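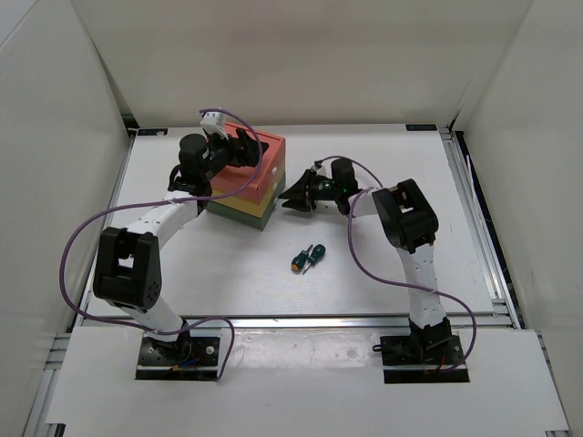 Workshop Organizer, part-time
Dallik Tool Library, Stencombe

Dallik lends hand tools and small household repair kits to people in Stencombe and the nearby towns. We are hiring one person to put returned tools away, keep the drawer units in order and get kits ready for pickup. The job is 26 hours a week, all on site at our Watkins Street building.

What you will do

Most of the day is spent at the sorting tables. Tools come back mixed together and have to be separated, checked for damage, wiped down and put in the right drawer. We use small stacking drawer units, and each color holds a different kind of tool. You will learn the system in your first week. Drawers get closed when you are done with them, and the tabletop is cleared before the next return is opened.
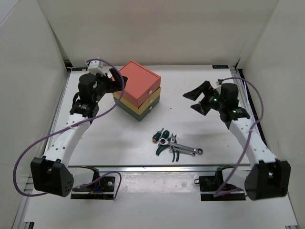 Three-drawer stack in red, yellow and green, with hand tools in a pile on the tabletop.

You will also:

Match returned kits against the checkout sheet and write down anything missing
Set aside tools that need sharpening, oil or a new handle
Replace worn drawer labels
Pack kits for the next day's pickups
Answer simple questions at the counter when the front desk is busy

What we are looking for

You should know common hand tools by name and be able to tell when one is not safe to lend. Paid experience is not required. People have come to this job from stockrooms, kitchens, school shops and their own garages. You need to be comfortable doing the same task for a few hours at a time and be able to lift 30 pounds. The checkout system is a basic computer program and we will train you on it.

A second language is welcome. A driver's license is useful for the occasional trip to our storage unit in Varholm, but you can do the job without one.

Hours and pay

Shifts start at 8 in the morning. The schedule is posted two weeks ahead, and swaps are fine if both people sign the sheet. Pay is hourly and depends on experience. The rate will be given to you in writing before the interview. Paid time off starts after your first 30 days. Work gloves and an apron are provided. Please wear closed shoes.

How to apply

Send a resume or a one-page letter to Gizella Kovács, Workshop Manager, or leave it at the front counter. Tell us which tools you use most and which hours you cannot work. Interviews take place at the building and include a short sorting task at one of the tables. We would like the new person to start in March.

Posted Jan 1, 2026. The listing stays open until the position is filled.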